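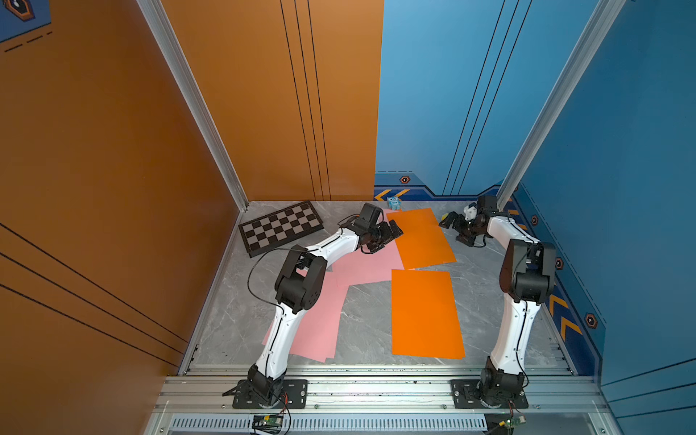 Inside the box at present: orange and pink paper on the marbled floor, gray checkerboard in the back left corner, small light-blue figure by the back wall.

From: Hwa-young Yeom
Date: 27 August 2018
Subject: Re: [tabletop-sets] Lining paper and floor covering for a display box

Thanks for the answers on the floor covering. Replies in line, and a couple of new questions at the end.

> I would not glue anything down until you have lived with the layout for
> a while. I glued the floor in my Stumari set in February and had to
> scrape it all up again when I changed the walls. Colored paper laid
> loose is fine for trying things out. What are you using for the walls,
> and did you stay with the orange and blue? I remember you were thinking
> of going all gray.
>
> Also, which paper is it? The Plimero sheets fade badly if the box gets
> any sun. Cellent is better but it costs more and only comes in packs
> of 20.

I stayed with orange and blue. Orange on the left, blue at the back and on the right. All gray looked dull next to the floor, which is a gray marble pattern. The blue back wall has a darker navy band along the bottom with yellow chevrons on it, and the orange side has thin black lines. I like the band. It gives the eye somewhere to stop where the wall meets the floor.

The paper is Cellent. I bought one pack of orange and one of pink, and I have plenty left over. The box gets no direct sun, so I can't say anything about fading.

The sheets are at odd angles on purpose. I tried squaring them up with the walls first and it looked like an office carpet. With the pink running diagonally toward the front and the orange further back, the floor reads as separate areas, and I can put small things on or next to a sheet and still find them. The light-blue figure is beside the top edge of the back orange sheet. It gets a bit lost against the blue wall, so I may swap it for something darker or move it forward onto the pink.

The checkerboard is the part I am least sure about. It is black and gray, and so is half of everything else in there. I had a Rizk one in red and cream that would show up better, but it is larger and I would lose the corner.

On cost, somebody asked off list. The walls and flooring together came to 2,928 in the first order and 3,061 after I replaced one panel that arrived scratched. The paper was 800 on top of that. I thought the paper was expensive for what it is.

Two questions:

Does anyone know a low-tack adhesive that will hold paper on a smooth floor and come off clean? I used drafting dots on an earlier layout and they left marks - small ones, but they show on the lighter parts of the pattern.

Has anyone cut the Cellent sheets down? I would like two narrow strips for the front, and my trimmer tends to chew the edge of anything heavier than copy paper. A knife and a steel rule is the obvious answer, but I would have to buy a new mat.

Hwa-young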